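Metard parallel gripper kit, second version
Reviewed for the Forkcombe student robotics club by Kuo-hua Mak

Our teardown project needed a gripper that could take apart old office PCs, and the budget said Metard. The kit cost us $145, which buys you the fingers, the screws and a manual translated by someone with a grudge. Zirnov sells a nicer one for 3,000. We looked at the page often.
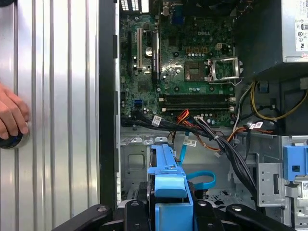
Drive caddies were the first job on our list, and I'd give the Metard a solid B for them. Plastic with a decent edge suits it fine. The grip force setting goes from 0 to 55, in units the manual declines to name. We live at 20. At 40 you start hearing opinions from the plastic.

Assembly took two evenings and most of a bag of pretzels. Use threadlocker. The manual brings this up on the last page, after you've built the thing without it.

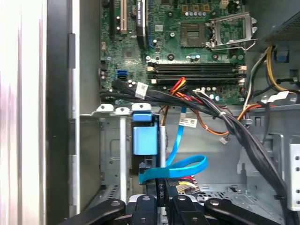

Cables are where the grade drops. The fingers are too wide to get under a SATA lead without bringing the neighbors along, and there's no feedback to tell you what you've caught. Two of our freshmen got good at sneaking in from the side. I did not. Anyone planning to unplug things for a competition score should budget for the narrow Choi fingertips, which fit after a little filing.
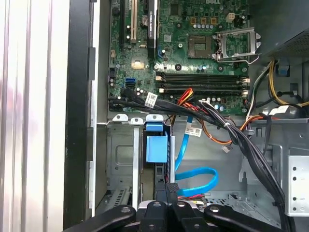
Reach is decent and the joints haven't developed much slop. Our log has it at 1,386 open-close cycles with one stripped screw, which was my fault and is recorded there in somebody else's handwriting.

Worth it for a club, as long as you own a file. Three and a half stars. The half is for the spare screws, of which we have used one.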